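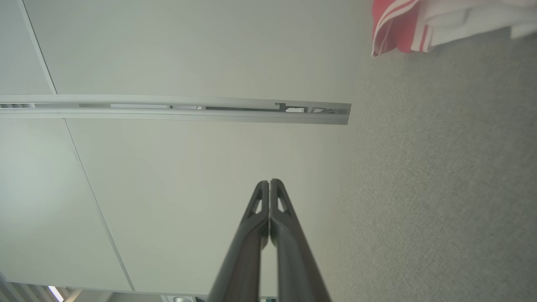

12/02/2021

I spent most of Friday on my knees in the back room, which is how a lot of my Fridays go lately. The job was the sliding panels from Prelteo. They run on an aluminum rail, and the rail comes in one length only, so you cut it yourself.

I started with a fine-tooth hacksaw blade. It took nearly 20 minutes to get through one piece, and the end needed filing afterward. Next time I'll pay the shop on Gatchalian to do it. They charge 7 dollars a cut.

The panels are off-white. I had wanted plain white, but Batico was out until March and I didn't feel like waiting. Next to the gray floor they look fine – a little green in some light, maybe.

The instructions say 48 inches between supports. I went closer than that, because my last rail sagged in the middle and I had to take the whole thing down.

Things left to do: order end caps, vacuum up the metal filings, put the clamps back in the garage. The caps are sold in bags of 70, so if you live nearby and need any, leave a comment. I'll start on the second rail next weekend.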